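Talk notes - "Pattern on the Walls: What Small Rooms Can Get Away With"
Sigrun Torvik, September, morning slot

Slide 1 - Title
Say hello, thank Ming-te Liao for the invitation and for finding me a clicker that works. Get straight in. Ask for hands: who has lived with white walls their whole adult life? Who picked them?

Slide 2 - The scrap book
I started saving wallpaper scraps at school and now have 300 of them in flat boxes. Pass the two laminated ones along the front row (get them back!). My favorite is the brown one with the pears, from a stairwell in Vastgate. Somebody hung it slightly crooked and I love it all the more.

Slide 3 - Big pattern, little room
Here's the part I get excited about. People are told to use tiny prints in tiny rooms, and so often a tiny print turns to gray fuzz from six feet away. Go big! A large shape gives your eye somewhere to land, and a thin drawn line over it gives you something to find later. Pause here and let them argue.

Slides 4 and 5 - Flowers, ovals, teal
Leave each one up for a slow breath. 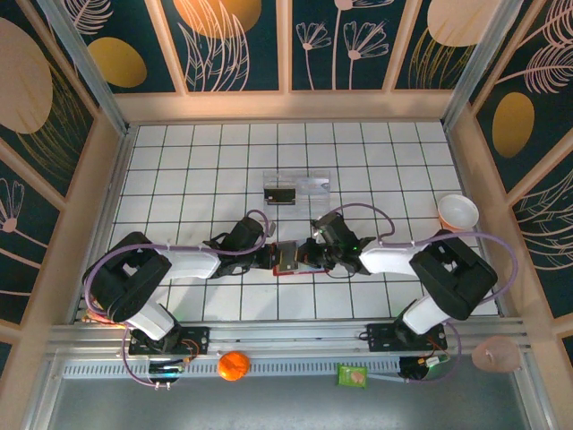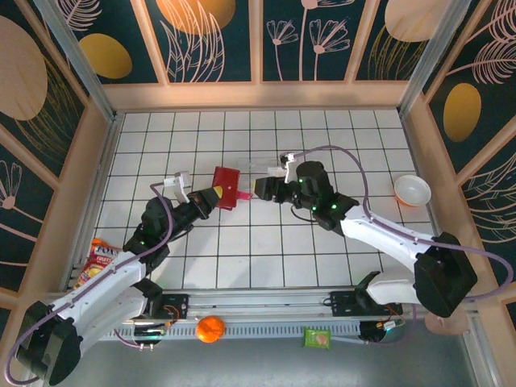 Dark teal panels with ovals and line-drawn flowers, over a white tiled floor.

Talk about breaking a wall into panels. A light frame around a dark print calms it down, and you can swap one panel when you get tired of it. Mention that grid floors and loopy plant lines get along very well - straight lines below, wandering ones on the walls.

Slide 6 - The Hundden hallway
My own flop. Fern print on every wall AND the ceiling, 117 hours of pasting, and my sister said it was like living in a salad. We took the ceiling back to cream and it was lovely. Show the before picture first, wait for the laugh, then the after.

Slide 7 - Testing a print
Tape up the biggest sample you can get. Look at it at breakfast and again at 9 p.m. with the lamps on. Dark greens and blues change the most, so give those an extra week.

Slide 8 - Questions
If someone asks about paste, send them to Ming-te, who knows far more than I do. If it's quiet, tell the Murketard attic story (short version). Sample books are on the back table, please handle the old ones by the edges.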